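# Foulkes Detention Inquiry
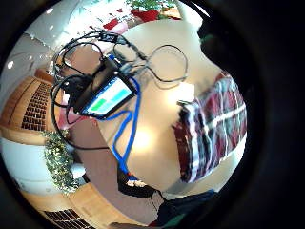 The Foulkes Detention Inquiry was a fact-finding effort into the treatment of people held without charge at the Foulkes barracks, outside the port city of Mistberg. It was run by the Prirnlow Center, a legal aid and rights monitoring group. Much of its evidence was spoken testimony, and the inquiry's published guide for interviewers deals at length with equipment. Electronic devices with small screens, like the black one shown on a round tabletop with a blue cable and several black cords, were to be listed by item before each interview and kept apart from written notes.

## Background

Arrests in Mistberg rose sharply in January, after dock workers at Drindard struck over unpaid wages. The provincial government declared an emergency and gave soldiers the power to hold suspects for 13 days before a court hearing. Families reported that many people were held far longer, and that lawyers were turned away at the gate.

The army said all detainees had been registered and had access to a doctor. It declined to publish the register.

## Findings

The inquiry's report was released on May 18, 2024. It listed 1304 people believed to have been held at the barracks, of whom 1186 were never charged. Former detainees described overcrowded cells, long periods without sleep, and pressure to sign statements they had not read. The report recorded two deaths in custody and called for both to be examined by a civilian court.

Women and minors were held in a separate building – a former grain store – where conditions were said to be slightly better.

## Response

The provincial government rejected the report as one-sided and said it relied on unnamed witnesses. The Prirnlow Center answered that names had been withheld at the request of the witnesses, some of whom still lived in Drindard. The emergency order was later allowed to lapse, but the law behind it was not repealed.

## See also

- Drindard dock strike
- Emergency powers in Mistberg
- Prirnlow Center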